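Vellbridge flex space - anyone leased there?

nolla_tenant
Looking at 2881 sq ft in the Vellbridge building, second floor. Broker wants an answer by end of May. Asking rent seems ok but the CAM charges are vague. Anyone in there now?

dockdoor60
Was in unit 624 for 2 years. Decent landlord, slow on HVAC. Get the CAM cap in writing. Ours jumped the second year and we had no leg to stand on.

Khosravi_Sub
Disagree on slow. They fixed our rooftop unit same afternoon. Depends who picks up the phone I guess.

dockdoor60
Same afternoon?? Not my experiance. We waited weeks.

nolla_tenant
ok so mixed. What about getting out early - they want 60 days notice plus a fee.

zolby_mike
60 days is nothing, take it. We're over at Zolby and had to give six months. Fee is the part to fight.
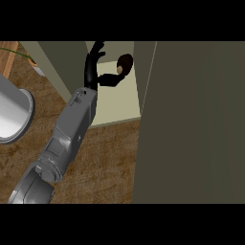 Also ask if that sq footage is usable or rentable. Big diffrence on a floor with shared halls. Measure it yourself before you sign anything.

Khosravi_Sub
Fee is standard around here, wouldn't waste time on it. Push for free rent up front.

nolla_tenant
Will ask on both. Calling the broker at 3.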